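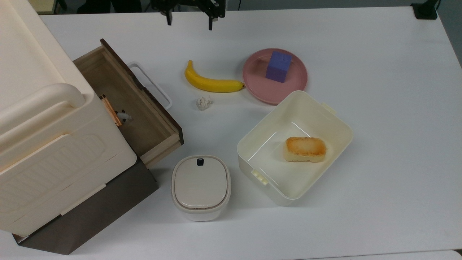
Figure 2. Tabletop used for the remote-control demonstrations, with the drawer open and the gripper empty.

4.2 What the demonstrations contain

We recorded 276 demonstrations by remote control, split between the Skurnden and Modcombe sites. It is tempting to read that number as a measure of how much the robot was taught. We doubt it. Operators at both sites settled quickly into the same few approach paths, and a policy trained on them may have learned the habit and little about the task.

The layout in Figure 2 invites this. The banana lies against the pink plate and the bread sits inside an open container, so an operator who dislikes tight clearances will come in from above nearly every time. Drawer tasks were worse - operators paused often, and the pauses were copied along with the motion.

Guiding the arm by hand gave smoother paths in 4 of the tasks. We do not take this as support for the claim, common in earlier work, that hand guidance is the better teacher. The two groups of operators had different amounts of practice, and we did not correct for it.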